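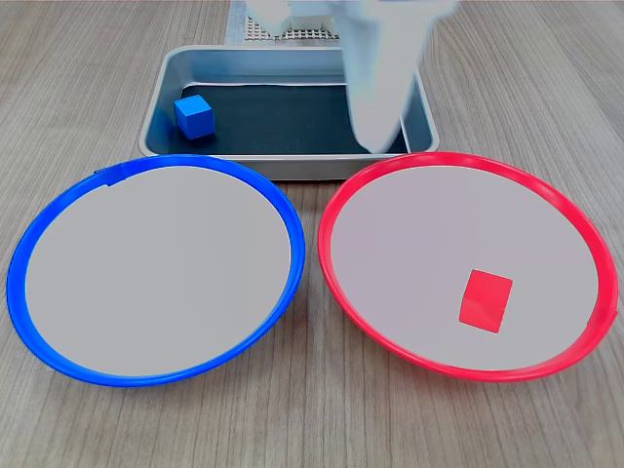
How does the arm decide which plate a cube belongs on?

The color read from the overhead camera gives one of two labels, and each label is tied to a fixed drop pose. The arm does no further checking after that.

Home | Projects | Bench notes | Parts list | Duan task | Contact

Pravow student arm, sorting task
Entry 7/12/19
Faron workshop, bench by the window

Goal for the session: get a full sort (both cubes out of the tray, one per plate, matching color) running from a single start command, no hand resets between the first pick and the second. Task sheet is the Duan practice version. Tray behind, two plates in front, one blue cube, one red cube. Sheet allows the cubes to start anywhere on the tray floor provided neither leans on a wall.

Setup as found. Base clamp had worked loose again on the left side. Tightened it and redid the home position before anything else. Anyone running the arm after another group should do the same check: push the base sideways with one hand, power off, and see if it shifts. If it does, all saved poses are off and it is a waste of time to tune them.

Prekton controller came up on the second try. First try gave no answer from the wrist servo. Reseated the connector at the wrist, then it showed up and stayed up for the rest of the session. Have not looked at the crimp. It should be looked at.

Settings at start:
- dwell after gripper close: 1,000 ms
- approach height above the tray floor: 80 mm
- speed on descent: slow preset
- speed on transfer: medium preset
- dwell after gripper open: none

First runs. Red picked fine from the right half of the tray and went down in the red plate. Blue was missed when it lay near the left wall. The finger came down on the lip side of the cube and pushed it inward before closing on nothing. The sequence carried on as if it had the cube, moved to the blue plate, opened, and reported the sort as complete. The report only says the sequence ended. It does not say a cube was moved. Changed the wording in the log from "sorted" to "sequence end" so it stops misleading us.

Went through the left side poses one joint at a time. The base angle is good. The shoulder stops short on the far left reach, by enough to see with a ruler on the table but not by enough to see from standing height. Same error with the gripper empty and with a cube in it, so load is not the cause. Went back to the saved pose file and found the left wall pose had been copied from the old tray, which was wider. Taught it again by hand with the motors released, saved under a new name, and kept the old file in the archive folder.

After the new pose, blue came up from the left wall position on the next run and on the one following. Moved on.

Drop behavior. Release height over the plates matters more than we thought in the last entry. Too high and the cube lands on an edge and turns before it settles. It still counts under the sheet as long as it ends up inside the rim, but the resting position is different each time and the group that wants to add stacking later will have trouble with that. Lowered the release on both sides in small steps until the cube stopped turning over. The blue side needed one step more than the red side. No explanation yet. Could be the table. Put the level on it and the bubble sat slightly toward the left, though the level itself has been dropped more than once.

Retreat after release is the other problem. With no dwell after opening, the arm started upward while the finger was still moving and dragged the cube with it on one run. Added a dwell of 1,000 ms after open, the same as for close. It makes the cycle longer. For the Duan scoring the time is only used to break ties, so slow is acceptable for now.

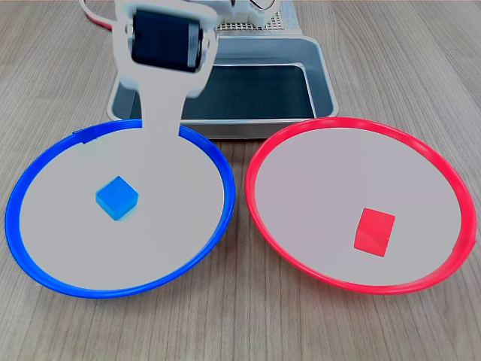 M. Haldorf
Student bench lead, Pravow arm group

Position shown: both cubes on their own plates, link hanging over the blue side. The blue cube is left of center and toward the back of its plate. The red one is right of center and nearer the front. Neither is where the saved drop point says it should be, and the two offsets do not point the same way. If it were only a rotated base, both would be off in the same turning direction. Something else is adding to it. Candidates, in the order I would check them:

1. Plates not on their marks. The pencil marks on the table have mostly rubbed off. Plates are put back by eye between runs.
2. Play in the shoulder bracket. There is a small click when the arm is lifted by hand with the power off.
3. The cube shifting in the grip during transfer. Have to watch it from the side to know.

Item 1 is free to fix, so do that one first. Cut a paper template, lay it under both plates, trace the outline. Do not use the join in each rim as a reference point. The plates get turned when they are picked up and the join goes wherever it goes.

Long run. Ran a set of 10 with the new left pose and the new dwell. Cubes were put back by hand in the tray between runs, positions changed each time, always with one cube on the left half and one on the right. Rules for the set: no touching the arm, no restarting a run that has started, any cube left in the tray or outside a rim fails the run.

Notes from the set, in run order where I wrote it down:

Opening runs clean. Then a fail on red: cube near the far wall, finger touched the wall on the way down and the controller cut the torque. That is the protection doing its job. Cleared the fault and went to the next run without changing anything, per the rules.

Middle of the set clean on both colors. Transfer motion looked smoother with the cable tied back, which I had done before starting and forgot to write in the setup list. Writing it here instead.

One more fail late in the set. Color read gave red for both cubes. The sun had come onto the bench. The arm went for the same plate twice and put blue on red. Pulled the blind and the read was correct again with no change to the thresholds. This is the same fault as in the October entry, and the fix written there (fixed lamp, blind closed, thresholds taken with the lamp on) was never put in place. Please put it in place. A second round of threshold tuning under changing daylight will not help anyone.

Result is two failed runs and the rest passed. Good enough to show the left wall pose is usable. It is not good enough for the practice meet.

Far wall picks. Spent what was left of the time on this. When a cube is close to the far wall the approach is nearly vertical and the finger has very little clearance to the lip. Options are to come in at an angle from the front, or to drag the cube forward with the fingertip and then pick it from the middle. Sheet does not forbid dragging. I tried the drag by jogging the joints manually and it worked on the liner, where the cube slides without tipping as long as contact is low. Contact near the top face tips it. Have not written it as a sequence.
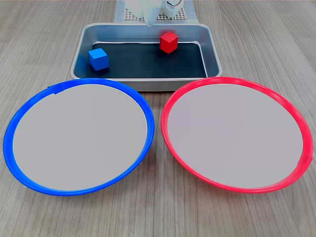
Start layout, blue near the left wall and red toward the far wall. Plates empty.

With the cubes placed like that, pick blue first. Picking red first swings the link back over the left half of the tray on the way out, and on the slower presets it passes lower than I like. Order is set in the task file under "sequence", one line, easy to change. I have changed it in the shared copy and marked the line.

Also confirmed that the clear area on the liner to the right of red is wide enough for the drag to end there if we would prefer to pull sideways. Sideways needs a wrist turn that the present pose list does not have.

To do, next session:
- paper template for the plates
- lamp and blind, then thresholds
- wrist connector, open it up and look at the crimp
- shoulder bracket screws, check with power off
- write the drag as a Prekton sequence, forward version only
- add a gripper position check after close, so a missed pick stops the run instead of carrying on
- repeat the set with the same rules

For the group doing the write-up: quote the pass and fail results from this entry only with the rules next to them. Earlier entries allowed restarts and the numbers do not compare.

Pose files are in the shared folder, new ones on top. The old tray poses stay in the archive. Leave the arm parked over the tray, gripper open, power off at the strip.

Last updated 7/12/19 by the bench lead

Contact the Faron workshop | Copyright Pravow arm group | Back to top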